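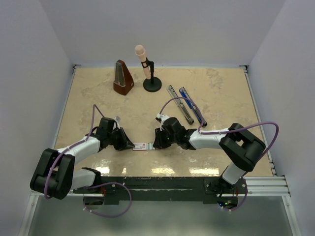 2 Beschaffung und Budget planen

2.1 Bedarf ermitteln
1. Anzahl der Arme festlegen. Der zweiarmige Arbeitsplatz Skelura benötigt zwei Arme, zwei Greifer und eine gemeinsame Frontschiene.
2. Tischfläche ausmessen. Beide Greifer müssen die Tischmitte erreichen.
3. Oberfläche wählen. Glänzende Platten spiegeln das Deckenlicht – bei Kamerabetrieb eine matte Platte einplanen.

2.2 Kosten erfassen
1. Grundpaket mit einem Arm: 2.138 Euro. Paket mit zwei Armen: 3.185 Euro.
2. Wände und Schiene (Bausatz Breltetti) gesondert ansetzen: 512 Euro.
3. Ersatzkabel mitbestellen, mindestens eines je Arm.

Hinweis: Die Lieferzeit beträgt 4 Wochen. Bestellungen, die im Juli eingehen, liefert Reltby erst nach der Betriebspause aus.

Vorsicht: Kabel mit genügend Schlaufe verlegen. Zu kurze Kabel reißen am Handgelenk ab, der Schaden fällt nicht unter die Gewährleistung.

2.3 Testobjekte
Kleine Karten, Hefter und ähnliche Alltagsgegenstände sind nicht im Lieferumfang enthalten. Eine Liste geeigneter Teile steht im Anhang Shemweta.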